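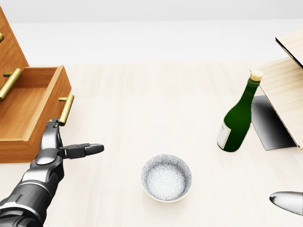
The Office of Demonstration Records at Ovutura required that every operator read the Statement of Conduct before the first session of the month. Aparecida Rangel had read it in October, signed it, and taken her seat at station 38, where the Cantero room was already loaded.

Cantero was not a room in any building. It was a table, a white wall, and a chest of drawers with brass handles, kept on a server and restored to order at the start of each episode. Operators moved the arms from their stations. Their movements were recorded, reviewed, and passed to Plonus, the learning system, which was to receive 3,000 accepted episodes of the drawer task before the end of the contract.

The Statement was clear on the matter of style. Operators were to open and close the drawer in a direct and natural manner. They were not to hurry, and they were not to add movements that served no purpose in the task. Episodes containing such movements were to be marked and set aside.

At nine in the morning the reviewer's desk sent Ms. Rangel a notice. It stated that 148 of her episodes had been set aside. In each, the notice said, the operator had opened the drawer, held still for two seconds, and only then closed it. She was asked to supply a written explanation by noon.

She replayed the first episode on the list, and then several more. The pause was there in all of them. The gripper drew back from the handle and waited, and the drawer stood open with nothing inside.
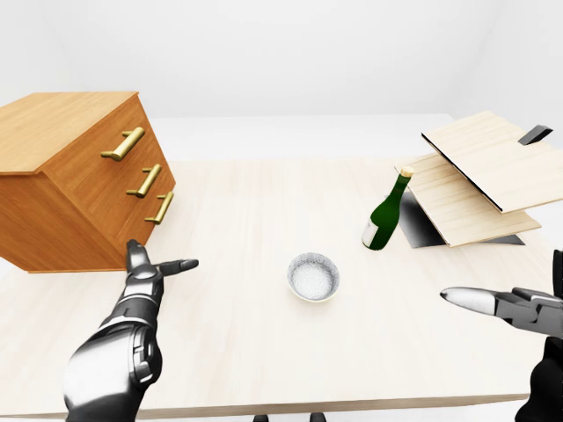
The Cantero table, with the chest of drawers at left and the bowl filled.

Her first draft cited fatigue. She deleted it. Her second cited a delay in the controls, and she deleted that also, as the logs would have shown otherwise. The third draft she submitted at twenty minutes to twelve.

"The operator respectfully states that she was looking inside," it read. "In the operator's experience, a person who opens a drawer looks into it before closing it. The operator understood this to be natural within the meaning of the Statement."

The reply did not come that day. She recorded her afternoon session as instructed, closing each drawer the moment it was open, and every episode was accepted. She found the work tiring in a way she could not have entered on the form.

The matter was referred to Ratatar, the client, whose representatives wished to see both sets. Two copies of Plonus were trained for the purpose, one with the paused episodes and one without. Ms. Rangel was invited to attend the showing, seated at the back, and was asked not to comment.

The first copy opened the drawer and shut it at once. The representatives made notes. The second copy opened the drawer, drew back its gripper, and waited.

"What is it doing?" one of them asked.

The reviewer consulted the file for some time.

"According to the operator," he said, "it is looking inside."

The representative asked to see it again. The room was restored, the drawer closed, and the second copy began from the start.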